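Table covers: what to bring, and a cleaning note

The spring household swap is back in the ground floor room at Grivden in April, and this time we are giving a whole row to table linen. Last year the quilted covers went in the first hour. If you have one you no longer use, wash it, fold it and pin a slip of paper to it with the size and shape of the table it came from.

Round covers with a center opening are welcome too. Miroslava Mikuš asks that you measure the opening as well as the full width, as two of last year's covers went home with people whose tables they did not fit. 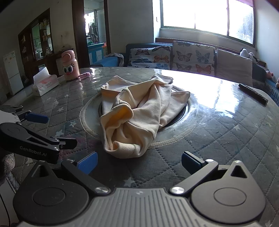 A quilted cover with a star print under clear plastic, on a round table with a center opening.

Clear plastic sheets can be handed in with the cover or on their own. Wipe both sides with a damp cloth and a drop of dish soap, then dry them flat. Do not fold them — roll them around a cardboard tube with the printed cover on the inside. Juraj Kubíček has 32 tubes from the Trarner shop and will give them out at the front desk until they are gone.

Cushion covers go on the next table over. Please take out the filling first. We can't accept blankets this year, as there is no room to store what is left at the end.

Drop-off is Sunday from 2 p.m., at the side door. Ring the bell if it is locked. Anything with a stain should be marked as such, and it will go in the free box.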